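Wistamden Shared Workrooms: Desk Clearing and Storage Project
Progress report to the Vastmont Fund
Report date: 01/08/2024

1. Status

The project is on schedule and within the approved budget. Work in this period covered the shared tables in the Taheri and Arkberg rooms. Sorting rules were revised once, and the revised rules are now in use in both rooms. The supply closet has not been started and remains planned for February.

2. Spending

The grant for this phase is 2,000 dollars. Spending to date is 1,182 dollars, all of it on bins, desk containers and label stock. No funds have been moved between budget lines. Printing of the wall cards will be charged to the label line when the final wording is approved.

3. Inventory

The starting inventory listed 1,441 loose items across the two rooms. Each was assigned to one of four groups: writing and cutting tools, food and drink, small parts, and waste. Items that fit more than one group were assigned by where they are used. Tape, for example, is listed with cutting tools in both rooms, although the first draft placed it with small parts.

4. Table layout

The standard layout uses a small set of open containers placed toward the back of the table, which leaves the front free for work. Containers without lids were chosen after the lidded boxes from the previous phase were left open most of the day. The yellow bin is the open-front type, so its contents can be reached without lifting it down or turning it. The mesh holder takes pens and other upright tools. Bowls are kept for fruit.

Mixed tabletop items and containers, white table:
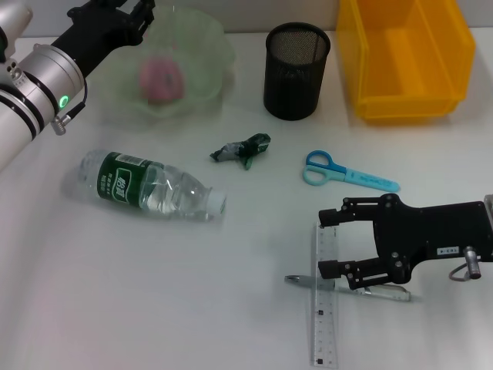
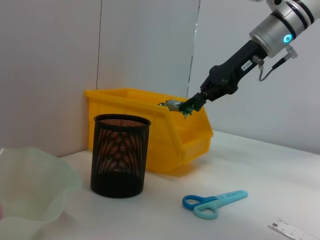 Scissors are to be stored with the blades covered. Bottles that still contain water go back to the user's own shelf and are not emptied by whoever clears the table. Wrappers and other packaging are cleared first, before any tool is moved, as this gave shorter clearing times in the trial runs.

The time allowed for clearing one table is 10 minutes. The Arkberg room meets this at the end of most working days. The Taheri room does not yet meet it. The main delay there is small parts, which are returned to the table in mixed handfuls and have to be sorted again.

5. Issues

a) Label slots. The paper labels supplied are slightly wider than the slots on the storage bins and have to be trimmed by hand. A narrower stock has been requested from the supplier.

b) Light-colored tables. Clear and pale items are missed more often on white surfaces than dark ones. The closing checklist now asks the user to look across the table from the side as well as from above.

c) Bin position. Bins placed at the table edge were moved by users within a few days. Tape marks have been added to show the correct position.

6. Next period

Planned work is the supply closet, replacement of the trimmed labels, and a second timing check in the Taheri room. The unspent balance will be carried forward to the closet shelving. A revised inventory will be sent with the next report.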